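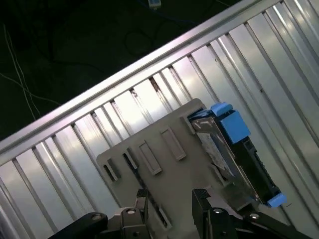

Prurkness compares grippers for hard drive handling

November — by Clodagh Foley

Trarnulbridge: Prurkness has started a comparison of two robot grippers, the Liao and the Genau, for the handling of hard drives in server equipment. Each gripper will make 1,000 drive changes with the same arm and the same wrist camera. The fingers must hold the drive firmly but leave the blue plastic parts of the carrier undamaged.

The team records the grip force and the angle of the wrist at each attempt — also when an attempt fails. The first 700 changes with the Liao are complete. Results for both grippers will be published together.
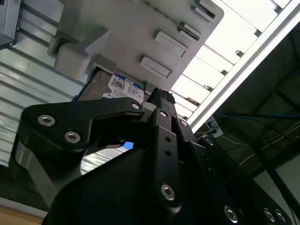
Marlene Arruda would like to see the finger pads measured for wear after every 100 changes, as worn pads can shift the grip before any drive is dropped.

1,248 views 3 comments Share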